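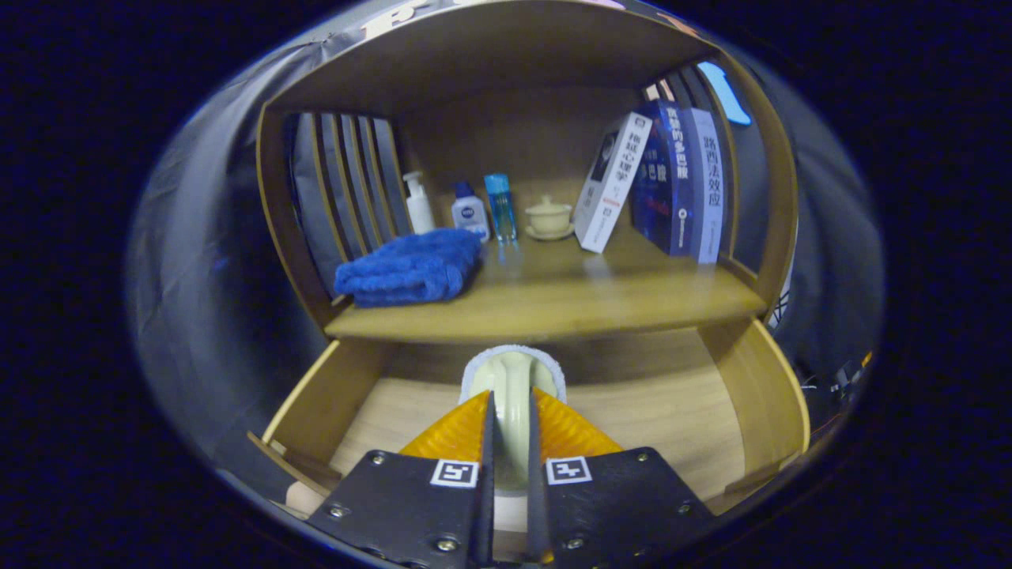

Gestberg held its open day in January 2024, and I went mostly to look at the small furniture, having bought one of their benches a few years ago. The workshop is at the back of the old Ranosard building and the finished pieces are set out in the front hall. The one I spent the most time on was a shelf unit in light, honey-toned wood, with curved side panels and vertical slats closing in the upper shelf. They had put ordinary household things on it, a folded blue towel and a few bottles toward the left and three books standing at the right, with a lidded tea cup and saucer in between. I liked that better than the bare pieces across the hall, as it gave me an idea of how much the shelf would take. The lower part is open. I would use it for shoes or a basket.

Entry was free. Parking was 6 and you needed coins.

The tour of the workshop left every hour with 10 people at a time. Thanasis Pappas led ours. He showed us how the curved sides are cut and sanded and let us handle a few rejected pieces. The sanding room was noisy and I missed part of what he said about oils. He did say they made 2538 pieces last year, chairs included.

Prices are on cards by the door. The shelf unit is 900, delivery extra. I did not order one but took the leaflet. There is a café across the road called Dorkness, where the soup was fine and the wait was long.

The next open day is in the spring. Fragkou, two streets over, opens its weaving rooms on the same dates.

3 comments

marl_t: Do they ship the shelf flat or assembled?

Jo: Assembled, at least mine was. Measure your stairs first.

pinebox: Went in the afternoon and the tours were full. Go early.

Shared 14 times

Contact | Back to top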